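Thread: Sealing a butcher block counter — mineral oil or hardwax?

kollum_kitchen
Posted 5 Jul 2020
We put in an oak counter in April. I've used 2 coats of mineral oil and it still looks dull near the sink. Should I switch to hardwax oil?

tmoges
Switch. Mineral oil never cures, so you'll be wiping it on every month. Sand to 120 first and let it dry out.

frauke_b
I disagree. Ours has had nothing but mineral oil for 10 years. Scratches sand out and you re-oil the one spot. With hardwax you have to blend the patch.

tmoges
Blending a patch takes ten minutes. Water rings by the faucet are worse.

frauke_b
Not if you dry the counter — which you should do anyway.

M Bautista
I'd keep oil on the cutting side and put hardwax by the sink. The colors won't match exactly.
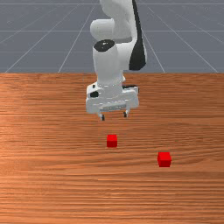
kollum_kitchen
How long should the old oil dry before I sand?

tmoges
Two weeks at least, and wipe it with mineral spirits the day before.

frauke_b
Still think you should leave it alone, but two weeks is right.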